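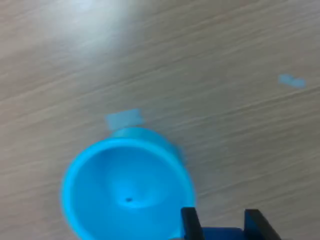
A bright blue plastic cup on a wooden tabletop.

Foletti Brings Its Blue Cup Back to Stores in September

Foletti, the maker of everyday plastic tableware, will return its blue cup to general sale this September. The cup has been sold only to schools and cafeterias for the past six years. It will be offered one at a time and in boxes of 24.

The cup has a wide mouth and a thick, rounded rim. Those two features have stayed the same through every version the company has made, and they are what school kitchens ask for when they reorder, according to sales manager Nélida Iturra.

"Children drink from it, and they also put crayons and counting pieces in it," Iturra said. "Parents kept writing to ask where they could get one for home. We had nearly 670 of those letters and emails on file when we decided to go ahead."

Foletti offered the cup in three colors when it was last in stores. Only the blue is coming back for now. A second color may follow next year if orders allow.

The cups will be molded at the company's plant in Arsenault, where a line that had been used for storage lids has been changed over. Plant manager Craig Buchanan said 18 people will work on the line across two shifts.

"Most of them made this cup before," Buchanan said. "We kept the old molds, cleaned them up and replaced the parts that were worn. The rim took us the longest to get right – it has to be smooth all the way around."

Zerkeck, a housewares chain, will carry the cup in all of its stores. Other shops can order through the Foletti trade desk, which is open from 8 a.m. to 4 p.m. Schools and cafeterias with standing orders do not need to do anything, and their prices will stay the same through the end of the school year.

Shops that would like a sample before ordering should write to the trade desk with a mailing address. Each shop may ask for up to two cups.

Media contact: Sheena Innes, Foletti press office, Arsenault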